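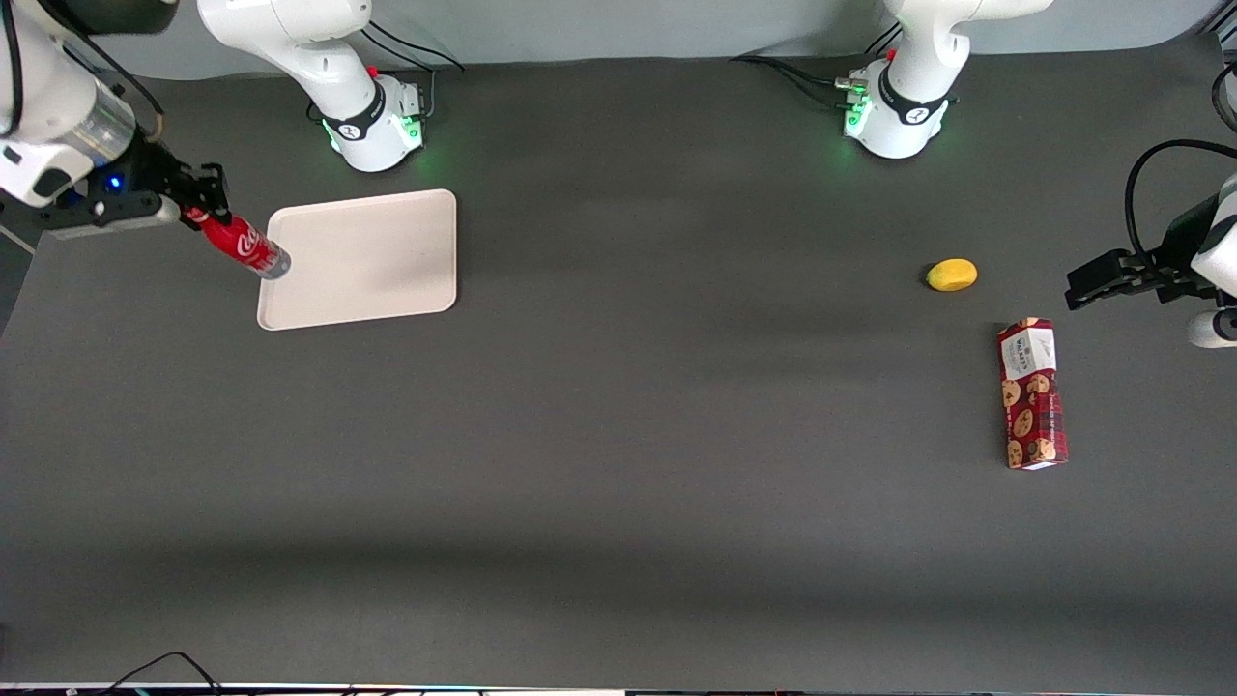

Two-arm cell, right gripper opens early over the tray

rivet_loop
Posted Monday

Looking for ideas before I open a ticket. We have two arms on one table doing pick and place with grocery items: drink cans, small bottles, fruit, boxed cookies. Controller is a Cledia, grippers are Henao parallel two-finger.

The fault is on the right arm. It picks fine, carries fine, then every so often it opens while still above the tray. The item drops and rolls. No alarm, no protective stop, and the log says "place complete" like everything went well. Over 720 cycles it did this 30 times. The left arm ran the same program and never did it.

Grip force is the same on both. Fingers are clean. I swapped the gripper cable and nothing changed.

torquewench
Sounds like contact detection. If the program opens on contact instead of on position, any bump in the wrist force reading counts as the tray. What is your threshold?

rivet_loop
It does open on contact. Threshold is factory, I never touched it. But both arms are at factory settings, so why only the right?

halfstep
I don't buy the threshold idea. We had the same thing on a Rerside table and it was tray height. Someone had changed trays and the taught point was 10 mm too high. Reteach it and move on.

torquewench
A high taught point gives you a drop every time, not 30 out of 720.

halfstep
Unless the tray moves. Ours slid a little each time it got touched.

rivet_loop
The tray does move, I'll give you that. It isn't clamped. Wrist camera shot attached.
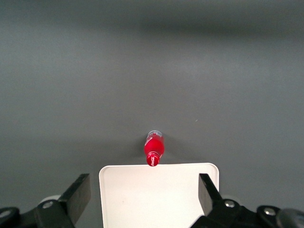 benchmark_ed
Does the early opening happen with every kind of item?

rivet_loop
Mostly with cans and bottles, and only twice with a box. I have never seen it with fruit.

torquewench
Then look at how they're held. Anything long and gripped near one end will swing when the arm slows down, and the wrist feels that. Log the force for the last 40 mm before the tray and see if there's a spike.

benchmark_ed
Also, please stop reaching in to grab whatever rolled off while the other arm is live. You didn't say you do, but everyone does. Stop both arms first. A controller that thinks the place went fine will start the next move right away.

rivet_loop
Fair. I did it once and the left arm was closer than I liked. Both get stopped now.

Update: logged the force. There's a spike on the early ones, right at the slowdown. I re-zeroed the right wrist sensor and it had a big offset, so it was sitting close to the threshold all the time. Clean so far this afternoon.

halfstep
Clamp the tray anyway.

rivet_loop
Tape is on it for now. Will post the log to the Kindance folder after a full day's run.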